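Skarnorness Forum > Arms and Grippers > Help

Two-finger gripper for plates: wide fingers or narrow ones?

Posted by Natalie Lambert, 2023-07-05

I finally have both arms bolted down and I'm having way too much fun with them! I'm comparing two finger sets for picking dinner plates out of a dish rack, the stock narrow ones and a wider set from Cornitetti. The wide ones hold a plate beautifully once they have it, but they keep bumping the neighbor on the way in. The narrow ones slide in fine, then the plate swings when I lift. I'm running the Rotari controller, with the same approach path for both sets.

My plates are a mixed bunch from thrift stores, so the rims are all different. Do I change the fingers or the approach?

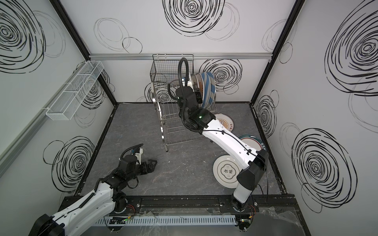

Right arm in among the upright plates, left gripper open and waiting.

Kazimír Havlíček

Great setup, I love the scribbled walls! I'd keep the narrow fingers and change the grip point. If you grab a plate off to one side of its center, it wants to rotate as soon as it leaves the slot. Come in from above, right over the middle of the rim, and go 5 mm deeper than you think you need. Then add thin silicone pads. I did 728 lifts with pads like that last November and the swinging pretty much went away - the pads wore out long before my patience did.

Also look at your cable. A big stiff loop over the wrist can tug on the gripper in some poses. Run the path with the fingers empty and watch whether the tips drift.

Periklis Balaskas

just buy a suction cup

Štefánia Kollár

Suction is fun, but I'd finish the finger test first, you're so close! One thing to add to what Kazimír wrote: don't use the same path for both sets. Wide fingers need to open less on the way in, and on my Brabec arm that fixed most of the bumping. Try 5 lifts per plate with each set and write down bumps and swings in separate columns. Start with the plate at the end of the row, where there's a neighbor on only one side.

Please post your numbers when you have them, I'd love to see how the wide set does!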